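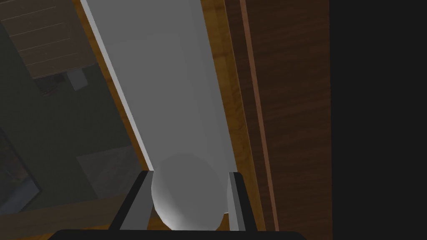 Quiet Rooms, Hard Walls

Jellport put up most of its row housing on a tight budget, and the party walls show it. A single layer of block, plastered on both sides, separates one living room from the next. Speech comes through at normal volume. Bass comes through at any volume.

Adanech Mamo has measured sound in 137 of these houses. She trained as a structural engineer in Sedisside and moved into acoustics after a bridge contract ended early. Her equipment fits in two cases: a loudspeaker, a sound level meter, a tripod and a tapping machine for floors.

The test itself is simple. The loudspeaker plays broadband noise in one room. The meter records the level there, then the level next door, in bands from low to high. The difference is corrected for how long sound lingers in the receiving room, and the result is a curve. A good wall gives a curve that climbs steadily. A poor one has a dip, and the position of the dip usually points to the fault. 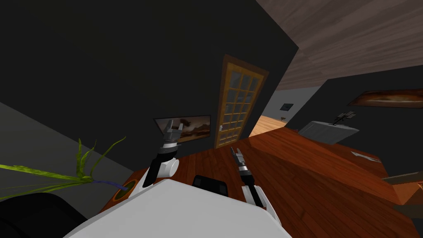 A dip in the middle bands often means the plaster has cracked along the ceiling line. A weak result at the top of the range means air is getting through, most often at a socket box or an unfilled joint. Weakness at the bottom is a matter of mass and stiffness, and sealant will do nothing for it.

Mamo's standard repair is an independent lining. A timber or steel frame stands clear of the old wall, fixed only at floor and ceiling. Mineral wool fills the cavity, and two layers of dense board go on the front with their joints staggered. The perimeter is sealed with a compound that stays flexible.

"People want to screw the frame to the block," she says. "Then they have paid for a lining and built a bridge."

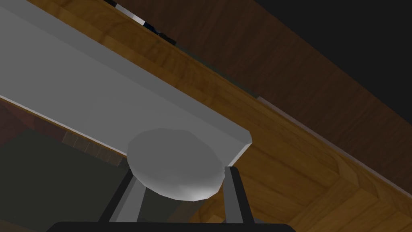

What furniture does

Soft furnishings have little effect on noise from next door. A rug, a sofa and heavy curtains shorten the reverberation in a room, so voices sound clearer and a television can be turned down. The wall is no better than it was.

Anything fixed to a party wall deserves more thought. A bracket bolted into block carries vibration straight into the structure. In one street in Nedholm, Mamo traced a complaint to a pair of shelf speakers on steel brackets. Moving them to a floor stand with rubber feet settled it on a Monday evening.
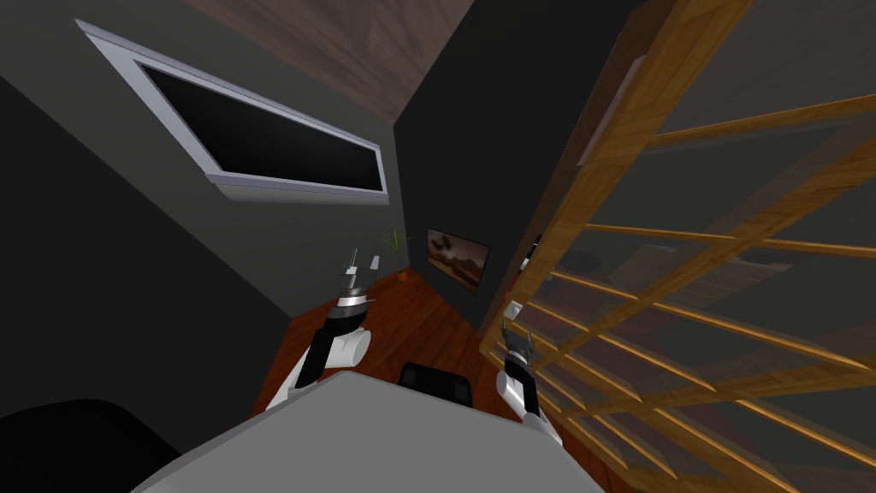
A wall-mounted television and a small framed picture on dark gray walls.

Dense linings also take up space. The usual build costs a room 137 millimeters of width, enough to rule it out beside a narrow stair. For those houses Mamo uses a thinner system from Kaneko, in which the board hangs on resilient clips. It performs less well in the low bands, and she tells clients so before they order.

She retests every job with the loudspeaker in its original position and the same doors closed.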